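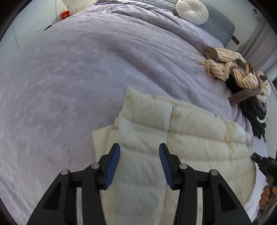 Prekura relay

The Prekura relay is a form of team swimming race in which two swimmers share a fixed distance and decide for themselves, during the race, when to change over. It is swum in open water or in a pool, most often over 1000 meters. Unlike a standard relay, where each leg has a set length, a Prekura relay has no legs in the usual sense. A team may change at any turn point, and the total is the only distance laid down in the rules.

The race takes its name from Lake Prekura, where it was first held as part of a summer club meet. It is also called the open-change relay, mainly in pool events, and the older name "split thousand" is still found in some club records.

History

The format grew out of a training set used by the swimming coach Mervin Bouchard at the Carkano club. Swimmers of unequal speed were put in pairs and told to cover a shared distance as quickly as they could, resting whenever the partner was in the water. Bouchard wrote down the times and the change points, and found that the fastest pairs were often those whose weaker swimmer did many short turns. The set was used for several seasons before it was raced.

The first recorded race was a side event at the Carkano club's lake meet. The course was a straight line of two buoys, and the teams changed by hand touch on a floating platform tied next to the starting buoy. No limit was set on the number of changes. One team changed after every lap and lost time through crowding at the platform, which led to the first written rule on the subject.

The Zekby club took up the race the following year and moved it into a pool. The pool version removed the problem of the platform but created a new one: with walls at both ends, a team could place one swimmer at each end and change at every length. Gönül Erdem, who drew up the Zekby rules, limited changes to the starting end. This is now standard.

The lake and pool rules were kept apart until June 2020, when Erdem and Bouchard published a joint rule text. It is known as the common text and is followed by most clubs that hold the race.

Rules

Team and distance. A team has two swimmers. Both must swim, and each must cover at least one fifth of the total distance. At 1000 meters the smallest share is therefore 200 meters. There is no rule on which swimmer starts.

Stroke. The race is freestyle. A swimmer may use any stroke and may switch strokes between turns. The common text allows clubs to hold single-stroke races, but results from these are listed separately.

Changes. A change may take place only at the starting end of the pool or at the platform buoy. The swimmer in the water must touch the wall or platform before the partner's feet leave it. In open water, where the partner may start from in the water, hand contact is required instead. A team may make no more than 22 changes in one race. A further change leads to disqualification.

Signals. The swimmer in the water may call for a change by raising one arm in the last strokes before the wall. The waiting swimmer may refuse by staying behind the block line. Signals from coaches are allowed in pool races and barred in lake races, where they cannot be checked.

Clearing the lane. In the pool version, a swimmer who has finished a turn must leave the water before the partner next reaches the starting end. Leaving over another team's lane is a fault. The first fault carries a warning, and the second a time penalty set by the referee before the meet.

Early starts. An early start at a change is judged in the same way as in a standard relay. A swimmer who starts early may return and touch the wall again, in which case no penalty is given. This correction is rarely made, as the time lost is usually too great for the team to recover.

Course

The pool version is swum in a pool of either 25 or 50 meters. In the shorter pool, a swimmer returns to the starting end every 50 meters, which gives 19 possible change points over 1000 meters. The limit on changes thus has no effect at this distance and matters only in longer races. In the longer pool there are nine possible change points.

The lake version uses a loop or an out-and-back line. The common text asks for an 80-meter clear zone on each side of the platform, inside which no boats may pass and no other team may wait. The platform must be low enough for a swimmer to climb out without help. Two judges stand on it, one watching the touch and the other the takeoff.

Tactics

The main choice is the length of each turn in the water. Short turns keep speed high, since neither swimmer tires much before resting. They also add more changes, and each change carries a small risk of a fault. A dive start is faster than a wall turn, so a clean change in the pool may gain time. In open water, where starts are often made from the surface, a change nearly always costs time.

Three patterns are commonly described. In the even pattern, the partners swim turns of equal length from start to finish. It suits teams of matched speed and is the easiest to practice. In the weighted pattern, the faster swimmer takes longer turns, but not so long that speed drops below the partner's. In the closing pattern, the team begins with long turns and shortens them near the end, when both swimmers are tired and a short rest has more effect.

Lộc Mạc, who coached pool teams at Zekby, argued that the weighted pattern was overused. In his view, coaches looked at each swimmer's best time when rested and paid too little attention to how quickly that swimmer recovered. A slower swimmer who recovers well can be worth more over short turns than a faster one who does not. Mạc paired swimmers by the drop between their first and fourth repeat in practice, a method later known as drop pairing.

Cold is a further factor in lake races. The waiting swimmer stands wet on the platform and may cool quickly in wind. Teams in cold regions tend to choose longer turns for the first half of the race, with fewer exits from the water. The common text permits a robe or jacket on the platform, provided that it is removed before the change and does not enter the water.

Training

Preparation is close to that for middle-distance freestyle, with added work on starts and exits. Repeated climbing out of the pool tires the arms and shoulders, and swimmers new to the race often slow down more from this than from the swimming. Common sets use short repeats with a climb-out at the end of each and a rest equal to the partner's swimming time.

Change practice is done at race speed. The waiting swimmer learns to judge the partner's last strokes, which become shorter and less regular late in a race. Thư Hầu and Hòa Âu, who swam together for the Tăng club, used a fixed stroke count into the wall on every turn, including those with no change planned. The practice was copied by other teams and is sometimes called the Tăng count.

Timing and records

Times are taken from the starting signal to the final touch. Split times are recorded at each change and credited to the swimmer who has just finished. They are not accepted as individual times, as all turns after the first begin with a moving takeoff.

Pool and lake times are kept in separate lists. Lake times are further marked by course shape, and clubs generally compare them only within one venue. The number of changes is printed beside the result in both lists. Early lists from Carkano leave out this number, and for that reason the results of the first two lake meets are shown in a separate table.

See also

Medley relay
Open water swimming
Relay takeoff
Interval training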